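Sun 5 June

Rain until lunch, then dull. I stayed in with the Plullitley notes, which I have been putting off since the trip, and wanted to get them down before I mix them up with the Dokance ones.

The matter of the sapphire tiara is less settled than the guidebook makes it sound. The guidebook says it was a wedding present to the third duchess and has been in the house ever since. The first half may be right. The second half is wrong. There is a receipt in the estate papers from a bank in Skedlow showing that a "blue and white head ornament, in case" was handed over for safekeeping, and a second receipt, in different ink, for its return. The two dates are 14 years apart. I copied both out in pencil, as pens aren't allowed at the reading desk.

The wedding portrait is no help. She is wearing a tiara in it, but it is a plain wreath of diamonds with no blue stones at all, and I think it was her mother's. The first time the sapphires show up on anyone's head is in a court dress photograph from the next generation. The frame of the piece has been changed by then, or else it is a different piece and the guidebook has joined two stories together. I have seen that happen before with earrings.

Wrote to Yazdani again to ask whether their old stock books survive. They made most of the family's things and did the resetting work too. Their last letter was polite and said the books were "in storage." I asked this time for the page range only, to make it less work for them. 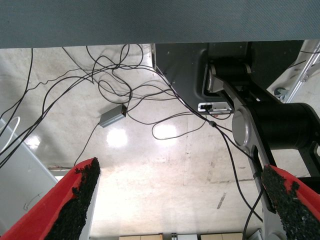

Why would a family put a tiara in the bank for so long? The usual reasons were death duties, mourning, or a loan with the jewels held against it, and the receipts alone don't say which one applied.

I lean toward the loan. The farm rents were down in those years and the London house was let. There is also a line in the steward's account book, "interest, Skedlow," which comes up every quarter and then stops in the same October that the case came back. It would be a neat fit. I have been wrong with neat fits, so I've marked it as likely and left it there.

Stopped for soup. Read the auction news while it heated. A brooch that was sold as having belonged to a queen has been withdrawn, with no reason given. I had looked at the catalog entry last month and it seemed thin to me. It relied on a letter that nobody had printed in full, and the brooch in the only photograph had the pin on the other side. The estimate was high for what it was. I'd guess somebody else noticed the pin.

Back to it in the afternoon. I went through the inventory list the house sent me, the one made for insurance. It gives five sapphires in the tiara, all cushion cut, and calls the settings "later." It does not say later than what. The older list, the handwritten one, has the same number of stones but describes the middle one as "large, with a cloud." The present center stone has no cloud that I could see through the glass, though the lighting in that case is poor and I was standing behind a school group for most of it. I should ask if it can be looked at with a loupe when the case is next opened for cleaning.

If the center stone was swapped, the bank years are the obvious time for it. Either it was sold to pay down the loan and a lesser one put in, or Yazdani recut it and took the cloud out. Weight would settle that. The old list gives no weights. The stock books would.

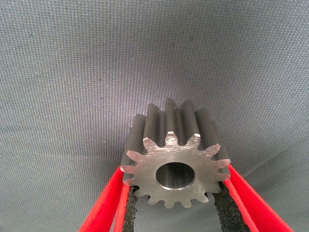 Can a tiara still be called the same tiara after it has been reset? Collectors generally say so when the main stones and the ownership carry on, and a good catalog will give the date of the work and name the firm that did it.

The Plullitley label gives neither. It says "Tiara, sapphire and diamond, worn by the duchesses," and a line about the coronation. I drafted a note to the house suggesting a small change to the wording and then didn't send it. Better to wait for the stock books, or at least for a reply.

Spent the last part of the afternoon on Dokance, which is simpler. The necklace there was left by will, the will is in print, and the necklace is in every portrait for 100 years. The clasp is a replacement, and the housekeeper's diary mentions the old one breaking on the stairs before a dinner. I typed that up and it came to under a page.

I need to sort out the travel for the next visit. The train to Skedlow on weekdays gets in too late for the morning session at the record office, so it will mean staying overnight. The inn by the station was noisy last time. The bank itself closed its branch long ago, but the record office has its letter books, and I have asked for the volumes that cover the first receipt. They allow four at a time.

Pencils to sharpen, and I need a new folder, the green one has split. Phoned my sister after supper. Bed early.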